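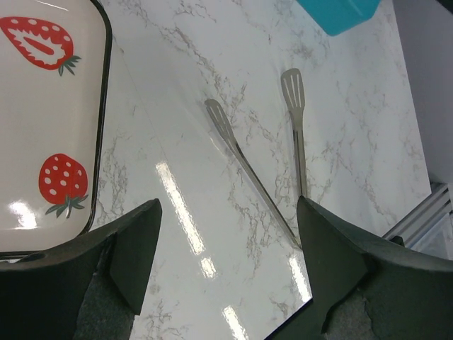
20 Sep 2020. The second proofs of the rowing book came back from Tristotero and I started on them right after breakfast. They sent the whole thing as a printout this time, which I had asked for, and the pages would not all fit on the desk, so I worked in the kitchen until lunch. The two slotted spatulas were still out on the marbled counter with the cream tray, and I read chapter one standing up beside them. Chapter one is in fair shape. The typesetter has fixed the dashes and put back the line about the first boathouse that went missing in August. I found a repeated word on page 4 and a wrong date on page 11. The date is my mistake. I had it wrong in the typescript and nobody caught it, including me, on five readings.

Moved everything to the dining table after lunch and did chapters two and three. Two is the founding of the club at Saltthorpe and it still drags in the middle. I know why. I had all those minute books and I wanted to use them. There are four pages on the argument over whether to buy a secondhand eight or have two fours built, and a reader who does not row is going to give up there. At this stage I am only supposed to correct errors. The editor's note said so, underlined. But I think I can take out the paragraph on varnish and the one on the loan without moving any page breaks if I add a line to the caption opposite. I marked it in pencil and will ask.

Chapter three I like. It is the first season, and it is short. I lost my first race by so much that the winning crew was out of the water with their boat on the rack before we reached the line. I wrote that part in one evening last winter and have hardly touched it since. The parts I worked on longest are the ones that read worst, and I don't know what to do with that information at this point.

The photographs are the real problem. We agreed on 80 at the start, in sections, and the count in the proofs is lower. Three of the regatta pictures have been dropped without a note and one of the crew at the Badari Cup is printed backward. You can tell from the rigging, and from the lettering on the shirts if you hold it close. I wrote a long comment in the margin, then rubbed it out and wrote a short one.

Also the Badari Cup has been spelled three different ways. Badari, Badarri, and once Bardari. It was the biggest race we ever won and I would like it spelled right. It was over 1000 meters, the short course, and the proofs have that as yards in one place. I spent a good half hour going through looking for other yards. Found one more, in the appendix, and it turned out to be correct, as the old course really was measured that way before the bridge went in.

Rain from three o'clock on. I had planned to take the single out and did not. I did twenty minutes on the machine in the garage in place of it and my back was fine, though my left knee clicks at the catch. I should row before I work on the book and leave the evenings for reading. I have written that in this diary before.

Email from Michailidis, the printers, passed along by the publisher. They want the final files by the first week of November if the book is going to be bound before the holidays. They also sent a quote for a heavier paper. I can't tell whether I would notice the difference. The sample they mailed last month is in the drawer with the two cover designs, and I got it out and compared it with a couple of other books on the shelf, and the heavier one does stop the pictures showing through. It adds to the price. The publisher says it's my call up to a point, without saying where the point is. I am inclined to say yes and give up the colored endpapers, which I only wanted for the club's colors anyway, and the blue they proposed was not our blue.

The index arrived as a separate file. It has 1154 entries, far more than I expected for a book this size. I read through the letters A to F after supper. Whoever did it was careful. "Blades, painting of" and "Blades, breakage of" are both there, and there is an entry for "Breakfasts" with a long run of page numbers. I had no idea I mentioned breakfast so often. My own entry is a column and a half and embarrassed me. I would like "failures to train" taken out, since all it points to is one sentence about a bad winter.

Things to do before I send the proofs back:

Check the list of crews against the club's board. I have a photo of the board on my phone but the bottom rows are blurred, so I will have to drive over to Saltthorpe and look.
Ask about the three missing pictures.
Write the caption for the picture of the old landing stage. I left it blank twice.
Decide on the dedication. It currently says "To the bow side," and that was a joke, and half the club rowed stroke side.
Find the letter from the regatta office about the restart. I quote it in chapter seven and the publisher wants to see the original.

The letter worries me a little. I was sure it was in the green folder and it isn't. I went through the green folder again and then the box under the stairs, where I found my old logbook from the second season, which I could have used a year ago. It has every outing in it, with water conditions and who was late. I sat on the stairs and read nearly all of it. According to the logbook the day we sank was in flat water with no wind. In chapter five I have written two paragraphs about the waves. I remember the waves very clearly. I'll have to change it, or say that the log and I disagree. I would like to do the second, if they will give me the extra lines.

Stopped at ten. Chapters four through six tomorrow, and the appendix if there is time. Need more pencils, and milk.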